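Home Stories Poems Contributors Submit Search

Laundry Day at Groralus Lane

Heledd Eynon loved the porch best on a Friday, when the whole house seemed to spill out onto it! Her grandmother had never called it a porch. To her it was the deck of the Watkins, a ship she'd made up one wet November to get Heledd through the chicken pox, and the gray stripe in the tiles was the river it sailed on.

So you had to mind the river. You could stand on the brown tiles all day, but if you stepped on the gray you were in up to your neck, and somebody had to throw you a sock.

"Is the chair an island?" Rhydian called. He was 7 and took the map seriously.

"The blue chair is Skustau," said Heledd. "It's always been Skustau. And the checked cloth is the forest."
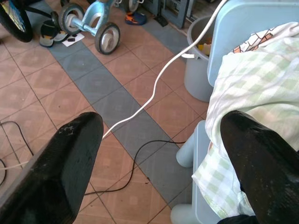 "Then who lives in the forest?"

"The Wokinis do." She hadn't thought of them in years, and there they were, the whole noisy tribe of them – small, bossy and mad about clean sheets! They stole pegs. They sang when it rained. Her grandmother used to do all their voices with her arms full of towels, and Heledd found she could do them too, even the old king with the cold in his nose.

Rhydian laughed so hard he had to hold on to the door frame. He was Rhydian Ruddock from next door, and he'd come over to ask for a ball, but the ball was forgotten now. He wanted to know what the Wokinis ate, and whether they could swim, and if the bucket was a volcano or a well.

"A well," said Heledd. "With a dragon at the bottom, but she's a friendly one."

"And the laundry basket?"

"Oh, that's the mountain! The black part is the night side, where the sun never gets to."
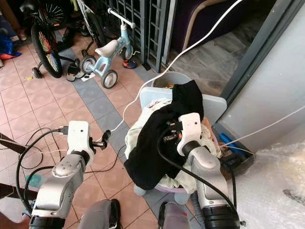
"How do the Wokinis get across the river?"

"They wait for a sock to float by, and they all climb on and paddle with the pegs."

Rhydian thought this over. Then he pulled off his left sock, laid it on the gray tiles with great care, and began to sing.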